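## 4. Preparing for a Walk-and-Stay Tour

This section covers what to do between confirming your booking and meeting your guide in Isville. It applies to the two-night Takden Ridge tour and to the shorter Polat farm walk. If you booked the farm walk only, skip 4.3.

### 4.1 Confirm your details

1. Open the confirmation email and find your booking code. It is printed under the name of the tour.
2. Check that the name of each walker matches the ID they will carry. The guesthouse in Brerville registers guests by ID and will not accept nicknames.
3. Reply with any food allergies. The farm kitchen bakes its own bread and uses nuts in several dishes, so a nut allergy must be reported before you travel.
4. Tell us if anyone in your group has not walked on uneven ground before. The guide can use the lower path on the first morning.
5. Pay the balance. Unpaid places are released and cannot be held by phone.

**Note:** Changes to the walking route are made by the guide on the day. The office cannot promise a particular path.

### 4.2 Pack your day bag

You carry your own day bag. Your main luggage goes by van.

1. Use a bag with a waist strap. Shoulder bags swing on the steep parts below the chapel.
2. Pack 2 liters of water per person. There is one tap on the route and it is turned off in February.
3. Add a rain jacket, a warm layer, and a hat.
4. Pack a flashlight and test it the night before. Put in fresh batteries if the beam looks weak.
5. Put your phone, ID, and any medicine in a sealed plastic bag.
6. Bring a little cash. The cheese maker at Polat does not take cards.
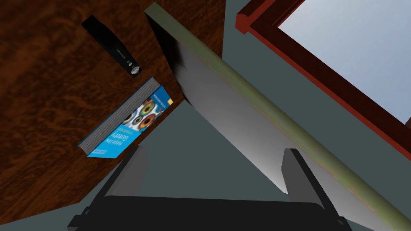

*Black flashlight with silver-rimmed head.*

Flashlights are used on the walk from the farm supper back to the road. The track has no lights and crosses a shallow drain near the gate. A phone light is not a good substitute, as you may need the phone for calls.

**Caution:** Do not point a flashlight at the horses in the lower field. Keep the beam on the ground and stay on the right-hand side of the track until you reach the road.

### 4.3 Send your luggage ahead

1. Limit yourself to one bag per person. The van driver lifts every bag by hand.
2. Write your name and booking code on the tag. Do not use the airline tag.
3. Leave the bag in the hallway of the Isville meeting house before the safety talk.
4. Keep your receipt. You will need it to collect the bag in Brerville.

Bags reach Brerville before supper. If yours is not in the downstairs room, ask for Meriem Benjelloun at the front desk.

**Note:** The van does not carry glass. Wine and oil bought at the farm can be shipped home, and the form is available in the tasting room.

### 4.4 Meet your guide

1. Arrive at the meeting house by 8:30 a.m. The Sunday bus is slower than the weekday bus and stops at the far end of the village, so allow extra time.
2. Sign the walker sheet.
3. Put your boots on before the talk. The group leaves directly afterward.
4. Give the guide an emergency contact who is not on the tour.

The ridge group is led by Nantana Thepsuriya. She carries the first aid kit and the radio. Walk behind her on the narrow parts and wait at each gate until the whole group is through.

### 4.5 Problems before departure

**You will be late.** Call the office number in your confirmation email. The group can wait until 8:45 a.m. After that, you can join at the farm for lunch by taking a taxi to the Polat turnoff.

**The weather is bad.** Light rain does not cancel the tour. In high wind the ridge is closed and the group takes the forest road, which ends at the same guesthouse.

**You feel unwell.** Tell the guide before you set out. The last place where a car can reach the path is the stone bridge.

**You need to cancel.** Reply to the confirmation email and include your booking code. Refund terms are in Section 7.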